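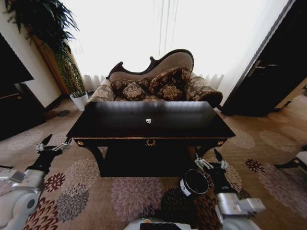
Su-bin Won
Test engineer, household tasks, Rendia project

Notebook, October. Started 9:40 in the morning, living room.

Task today: crumpled tissues on the coffee table, pick them up and put them in the black bin. Same task as last time, but with the real furniture of this room and with the curtains closed as the people living here keep them. Leandro wanted to open them for more light. I asked to leave them, because I want to know what the robot does in a normal room.

Setup. Bin on the carpet in front of the table, near the right side as the robot sees it. Robot faces the sofa. Both arms free, start pose with grippers open. We used the policy from last month, without new training. Zodwa prepared the logging on her laptop and named the session "Matar", so please look under this name and not under my initials.

First thing I must write down is the table. It is almost black and polished like a piano, and the curtains are reflected in it as light streaks. A white tissue on a dark table should be the easiest contrast in the world. On the dark part, yes. When I put the tissue inside the streaks, the detector lost it two times, and once it proposed to grasp a reflection. The gripper went down very politely, closed on nothing, and lifted nothing up to the height of the bin before it noticed. I have marked this in the log as "phantom". 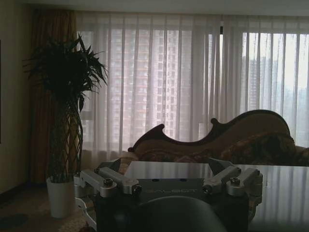 Wrist view on the approach side. Note the curtain folds mirrored in the table top.

Second problem is height. The scrap is thin and almost flat in some places. If the fingers come too high, they close over it. If they come too low, they touch the polish, and this is not our table. Chantelle set a soft limit so that the arm stops when it feels a small force, and this worked well, I checked the surface with my hand after each contact. But it makes the whole movement slow. One tissue from the start pose to above the bin was 640 control steps in the best attempt. I did it by myself for comparison and did not have time to start the stopwatch correctly.

We made 11 attempts before lunch. My short notes on them:

Tissue in the dark area, loosely balled: good. It was grasped each time, also when I turned the tissue between attempts.
Tissue in the streaks: bad, see above. Better after Leandro lowered the exposure of the wrist camera, but then the carpet side became too dark.
Tissue pressed flat: I tried it once and stopped. It is not a fair test for these fingers.
Tissue pulled into a long shape: grasp is fine, but the tail hangs down and can stay on the rim of the bin. It happened one time, and the robot reported success.

The last point is the most important for me. The robot decides "finished" from the gripper opening above the bin. It does not look into the bin after. A child of five would look. I propose that we add a check with the head camera, and that the result is not counted until this check is done. Zodwa agrees, Leandro says it costs time. It does cost time.
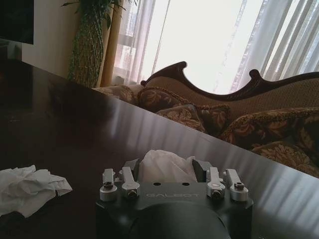

Tissue at the jaws, another still on the table to the left.

After lunch, more than one tissue. I expected confusion about which to take first, but the choice was stable, it prefers the nearer one. With the gripper close to the table, the bunched tissue covers a large piece of the wrist view, so the planner has little to see in the middle. It should keep the position of the other tissue in memory from before. Now it searches again every time from zero, with a long pause. Lizelle came in to watch, waited through one of these pauses and asked if the machine was broken. I said it is thinking. She said her husband makes the same pause in front of the dishwasher.

She also asked me the real question, if it can clean a living room yet. I will write what I answered, so that I can be ashamed later or not. It can clear light, soft rubbish from a table when the bin is in a known place and a person is standing near with the stop button. It can not yet be left alone with it. Cushions, I do not know, we have not tried them here. The floor under the table, no, the arms do not go there safely.

For the report: please do not write "tidies the room". Write "moves tissues from table to bin". In the Umex meeting somebody used the first sentence and we were explaining it the whole afternoon.

To do:
Chantelle: confirm that the force limit is saved in the configuration and not only typed in by hand.
Leandro: try two exposures on the wrist camera and merge, if the speed allows it.
Zodwa: cut out the phantom grasp, starts near frame 2784 in the left wrist recording. I want it for the training set as a negative.
Me: find a cloth or mat with a similar dark color but no shine, to separate the reflection problem from the height problem. Ask Lizelle if we may lay it on the table.

Stopped at 16:20. Bin emptied by hand.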